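Drukdale Guest House
Minutes of the staff meeting, May 7, 2025
Held in the breakfast room after the last table was cleared

Present: housekeeping (all but one), front desk, maintenance, kitchen, management, the minute-taker.
Apologies: night desk, asleep, as is proper.

1. Minutes of the March meeting

Accepted with one correction. The previous minutes recorded that housekeeping was "excited" about the evening robot rounds. Housekeeping asked that this be changed to "informed". Changed.

2. Matters arising

The squeaky linen trolley has been oiled. It now squeaks at a lower pitch. Maintenance will look again.

The kitchen's request for a second toaster is still with management, where it has been for some time.

3. Evening rounds with the robot

Management reported on the rounds so far. The aim is still to have the robot do the closing-up checks in the garden rooms (curtains, doors, lamps) and carry small items on its tray, so that the evening person can stay within reach of the desk. For now a staff member goes along on every round. The desk pointed out that one person used to do the round alone and that it now takes one person and a robot. Management said this was the training period. The desk asked when the training period ends and was told the question was a fair one.

Tallness, who supply the software, want 200 completed rounds before they will discuss letting it go unaccompanied. We have done more than 100. Housekeeping would like it noted that every one of those was walked by somebody with sore feet.

Glass was the main topic. After dark the garden doors work as mirrors, and the robot has been slow to decide whether what it sees is a door or another room with another robot in it. Maintenance suggested drawing the curtains before the robot arrives. It was pointed out that drawing the curtains is the job we are trying to give it. 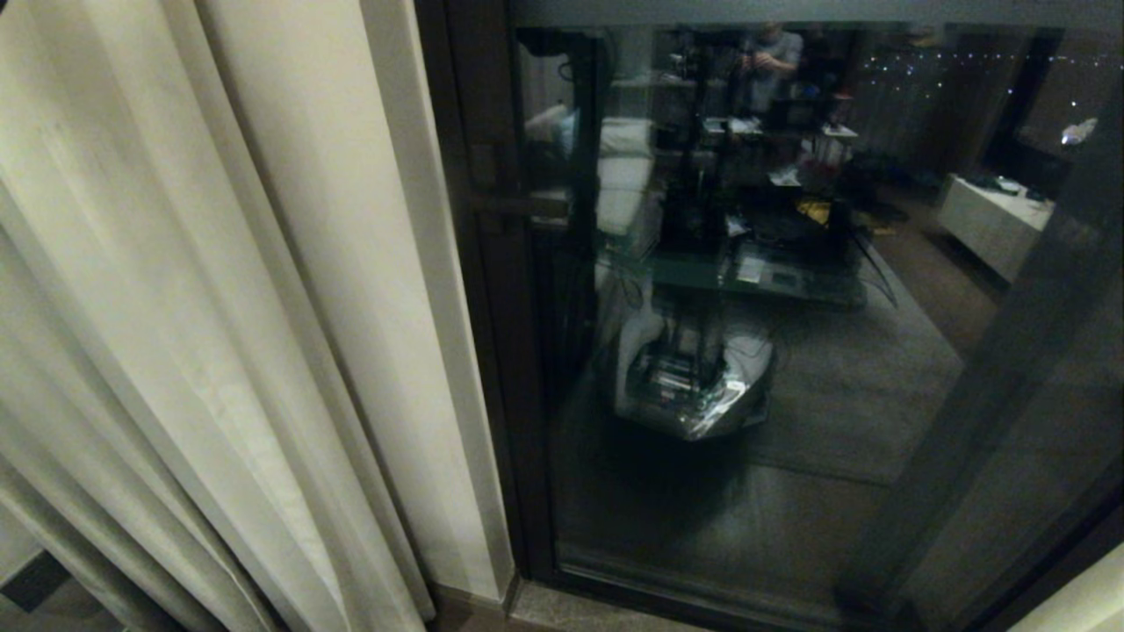

Item 3: garden door at night, curtain to the left, robot and staff member reflected in the glass.

Tallness have suggested strips of marking tape on the panes at robot height. Housekeeping objected on behalf of the guests, who pay for a view, and on its own behalf, as tape leaves gum and gum has to be scraped off. Agreed to try tape on 2 doors only, at the Amaral end, where the view is of the bins.

Lever handles were also raised. The robot does not test them. A staff member will go on trying each handle by hand and writing it in the book. Management wondered if the book could become an app. The meeting did not share the feeling.

4. Hours and duties

Several people asked plainly whether evening hours will be cut once the robot goes alone. Management said no hours will be cut before the end of the season, and that the evening shift would gain time for the desk and for late arrivals. Asked about after the season, management said it could not promise what it did not know. Housekeeping thanked management for the straight answer and asked for the first half of it in writing. Agreed.

It was also agreed that walking a round counts as work and is not to be entered as a break. Anyone who was docked for this in March should bring their sheet to the office.

The evening allowance of 6 dollars per accompanied round stays in place for as long as the rounds are accompanied. The minute-taker observed a sudden fondness for accompaniment.

5. Training

Runudum will run a second session on stopping the robot, charging it and getting it off the edge of a rug. The first session was mostly slides. Staff asked for fewer slides and more rug. Kitchen asked to be excused, as the robot is not allowed in the kitchen. Management replied that it had not been allowed in the pantry either. Kitchen will attend.

6. Other business

Guests keep asking the desk what the robot is called. It has no name. Three were put forward and all were voted down, one of them on grounds of taste. The desk will continue to say "the robot".

Maintenance asked that cables not be tucked in by anyone who feels like it. If one is hanging low, leave a note on the hook board.

The biscuit tin is empty again.

Actions
Management: written statement on hours; ask Tallness about glass doors that don't need tape; toaster.
Maintenance: tape at the Amaral end; trolley.
Desk: keep the handle book going, on paper.
Housekeeping: report any gum.

Next meeting to be posted on the board by the boot rack.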